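Faut-il vraiment une cuisine pour jouer à la cuisine ?

Le catalogue de mars de Skeltell en présentait quinze. Quinze cuisines pour enfants, avec leurs plans de travail blancs, leurs robinets en col de cygne et des prix qui, pour les plus chères, dépassent celui d'une vraie plaque de cuisson. Vakbridge a suivi avec sa propre gamme, et la jeune marque Appiah promet désormais « l'expérience complète du foyer ». On aimerait savoir laquelle, au juste.

Car ce qui frappe, dans ces meubles, c'est leur sérieux. Le rose et les autocollants de fleurs ont reculé. À leur place, du carrelage métro, celui des bistrots et des appartements refaits à neuf, des plaques noires et brillantes, un évier gris foncé. Le meuble s'adresse d'abord au parent, qui devra le supporter dans son salon — et qui paie.
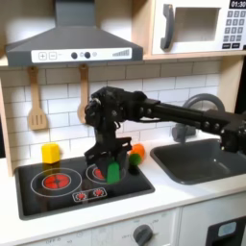
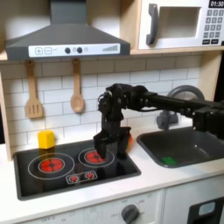 Plaque noire à deux feux, évier gris, carrelage métro : les codes de la cuisine d'adulte, à l'échelle d'un enfant.

Reste à voir ce qu'on y fait. Les feux sont imprimés, rouges en permanence. Au bord de la plaque, deux petits dessins rouges : là, rien à tourner, il faut se rabattre sur le bouton rond de la façade. C'est pourtant le geste que les petits réclament en premier, à en juger par le sort des boutons de nos gazinières. Quant à la nourriture, un cube jaune posé derrière les feux sera du beurre, du fromage ou un gâteau selon l'humeur. Un petit objet vert au fond de l'évier fera un légume très convenable.

Les fabricants vendent pourtant l'assortiment à part, légumes à couper et œufs au plat moulés. Drallelix propose même trois niveaux de « panier du marché ». J'ai cédé au premier. Au bout de deux semaines, il servait surtout à remplir un camion.

On nous parle d'autonomie, de motricité fine, de goût pour les légumes. Sur ce dernier point, je demande à voir. Un carton retourné et deux casseroles empruntées au placard du bas ont occupé chez nous presque deux hivers, sans mode d'emploi. Le carton, il est vrai, n'allait pas avec le canapé.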